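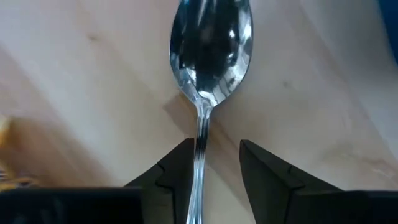 Gollgate put out its new house rules for tabletop robot work in August, and I've been chewing on them ever since, mostly over lunch with people who have to live by them. The set runs to 51 rules, down from 252 in the old binder (I had the old binder — it held my door open). The one everybody wants to talk about is rule 8, on shiny things. A polished spoon like this one, with its bowl full of dark reflections and bright glints, now counts as a "reflective item," so you have to aim for the handle and open the fingers fully before coming down on either side of it. You also write down where the item was before you touch it. Sounds fussy, I know! I tried it myself and it added maybe a breath to each go.

Ottilie Aigner led the rewrite and told me the old rules were all about the arms and had almost nothing to say about the table. "We had pages on cable checks and one line on what you put in front of the thing," she said. So the new set has a whole section on layout. Mixed items are fine, packets and bottles and spoons together, as long as both arms can get where they're going without crossing. Floor tape gets checked at the start of every shift.

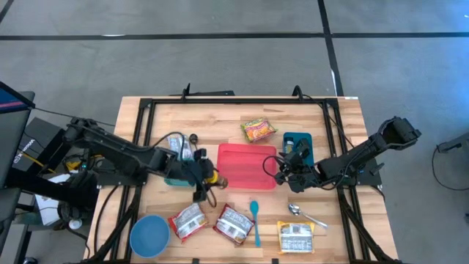
*Two arms at work beside a red tray, with noodle packets and spoons along the near edge.*

Not everyone is thrilled. Zarmeena Lodhi runs the evening shift and thinks the 5 minute reset between rounds is too long when all you've moved is a jar. Mirjam Eberhard would like it longer. I'm with Zarmeena on this one, though I'll admit I've skipped a reset and regretted it.

The Liko crew next door is trying the same rules with a few of their own changes, and Oberholzer has asked for a copy. Hermine Fuchs is collecting comments until the end of the month — short ones, please, she reads them all herself. If you've got thoughts on rule 8, put the rule number at the top. Mine's already in, and it's mostly about forks.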